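Zanlow Kids > Sports > How It Works
Home | Games | Sports | Science | Ask Us

What is an innings? Batting in cricket explained

Cricket is a game played with a bat, a ball and two teams of 11 players. If you know baseball, some of it will look familiar. One player throws the ball, another player hits it, and the hitting team tries to score runs. A lot of it is different, though, and the biggest difference is how long a batter can stay in.

In baseball, a batter who gets a hit runs to a base, and then the next batter comes up. In cricket, a good batter can stay for an hour or more and score run after run. The team's whole turn at batting is called an innings. The word ends in "s" even when there is only one of them.

Where it happens

The middle of a cricket field has a long, narrow strip of short grass called the pitch. It is 22 yards long. At each end stands a wicket, made of three upright sticks called stumps with two small pieces of wood, called bails, resting on top.

Two batters are on the field at the same time, one at each end. The player who throws the ball is called the bowler. A bowler has to keep the arm straight when letting go of the ball, so it swings over the shoulder like the spoke of a wheel. The ball usually bounces once before it gets to the batter.

How runs are scored

When a batter hits the ball, the two batters can run and swap ends. If both get there safely, that is one run. If there is time, they can turn around and go again for two, or even three.

They don't have to run. If the ball goes straight to a fielder, the batters can stay where they are and wait for the next one. This surprises many people who grew up with baseball.

There is a faster way to score too. The edge of the field is marked by a rope or a line called the boundary. If the ball rolls or bounces over it, the batter gets four runs. If the ball goes over without touching the ground first, the batter gets six. In both cases nobody has to run at all.

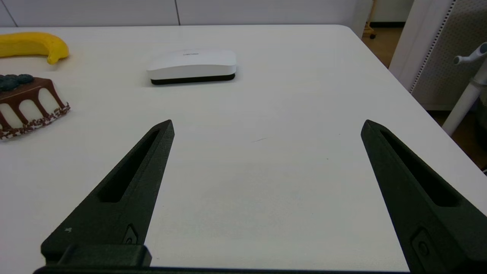
Dean Sowerby asked what happens if the batters run an odd number, such as one or three. Then they have changed ends, so the other batter faces the next ball. After two runs they are back where they started, and the same batter faces again.

How a batter gets out

There are several ways to be out. These are the ones you will see most often.

Bowled: the ball hits the stumps and knocks off a bail.

Caught: the batter hits the ball and a fielder catches it before it touches the ground.

Run out: a fielder breaks the wicket with the ball while the batters are running, and one of them has not reached the safe area at that end.

Leg before wicket: the ball hits the batter's leg and would have gone on to hit the stumps. This one is called LBW for short. The rule has extra parts that even grown-ups argue about, and the umpire has to decide.

Stumped: the batter steps too far forward and misses the ball, and the wicketkeeper breaks the wicket with it. The wicketkeeper is the fielder with big gloves who stands behind the stumps, a bit like a catcher.

When a batter is out, people say that a wicket has fallen. So "wicket" can mean the sticks, and it can also mean a batter getting out. Once out, a batter can't bat again in that innings, and the next player on the list comes in.

When the innings ends

Batters always work in pairs. That means a team is "all out" when 10 of its 11 players are out, as the last one has no partner left.

In short games the innings can also end when the overs run out. An over is six fair balls from the same bowler. Then a different bowler takes a turn from the other end. A Twenty20 game gives each team 20 overs, or 120 balls.

Reading the score

Suppose the board says Melnyk 277 for 5. The team called Melnyk has scored 277 runs and has lost five wickets. You may also see it written as 277/5. In Australia the numbers are usually swapped, and the same score is written 5/277.

Now suppose Hilten bats second. To win, Hilten has to score more runs than Melnyk did. If Melnyk finished on 277, Hilten needs 278. That number is called the target, and trying to reach it is called the chase.

If Hilten gets there with four wickets still left, we say Hilten won by four wickets. If Hilten is all out for 263, Melnyk has won by 14 runs. The side that bats first wins by runs – the side that bats second wins by wickets.

Big scores for one batter

When a batter gets to 50 runs, the crowd claps and the batter often holds up the bat. A score of 100 is called a century. A score of 200 is a double century, and it is rare in short games.

A batter who is out without scoring any runs is out for a duck. The name comes from "duck's egg," because an egg is shaped like a zero.

Words to remember

Innings – a team's turn to bat
Over – six fair balls from one bowler
Boundary – the edge of the field, or a hit that reaches it
Chase – batting second and trying to reach the target

Contact us | © Zanlow Kids | Back to top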